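Flumholm Ceiling & Wall Paint, Matte, by Toltitz

$39 per can. Item no. 513. In stock, ships in 4 days.

Okay, I have to gush a little, because I have been selling paint out of my shop for a long time and I still get excited when a new batch of Flumholm comes in! I first tried it on my own back bedroom, a room I had been putting off for ages (you know the one, it has a door you keep closed when company comes). I rolled on two coats over a weekend and went straight back for another can to do the hallway.

Flumholm is a water-based matte paint for ceilings and interior walls. It's thick, it hangs on to the roller, and it doesn't spit all over your glasses when you're working overhead. The smell is mild. I slept in the room the same night with the window cracked and had no complaints, though my sister would tell you I can sleep anywhere.
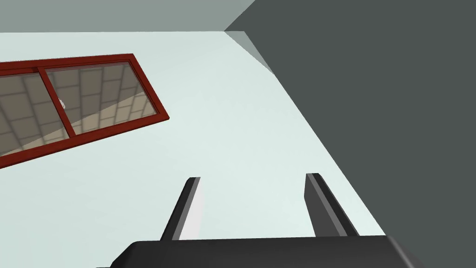 People ask me all the time if the ceiling really has to be white. Nope! I love a ceiling with a tiny bit of color in it, just enough to take the chill off, and then something much deeper on one wall. If you go dark, do the dark wall last and spend the extra money on decent tape. Press the edge down with a putty knife, paint, and pull the tape while the paint is still a little soft. I use the green Woltance tape that I carry on the supplies page, but use whatever you like.

The colors

Flumholm comes in three color families: Pales, Grays and Deeps. The Deeps need a tinted primer underneath or you'll be up on that ladder for a third coat, and a fourth, muttering. Okoth is my favorite of the Deeps, a smoky charcoal that looks soft in the morning and almost black by dinnertime. Please order a sample pot before you commit! I've changed my mind on the wall more than once (my poor dining room).
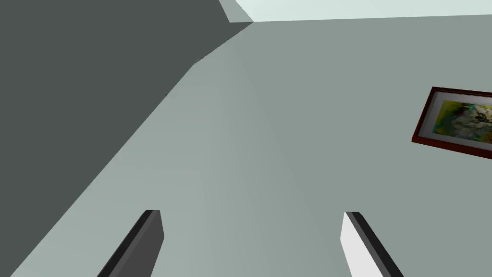

Plain, flat surfaces at a steep angle.

Good to know

Stir it well, all the way to the bottom, and stir again after lunch. Use a medium-nap roller for smooth drywall and a thicker one for anything bumpy. Wait 4 hours between coats, longer if it's muggy out. Brushes and rollers clean up with soap and warm water.

It wipes down fine with a damp sponge, but it is a matte, so I wouldn't put it behind a stove or right around a tub. For those spots get the Toltitz satin, same colors, same size can.

Unopened cans of stock colors can come back to me within 39 days. Tinted cans can't, sorry! The sample pots are 3 dollars each, and I take that off your order when you buy the full can.

Page updated March 7, 2024. The new Pales arrive in May.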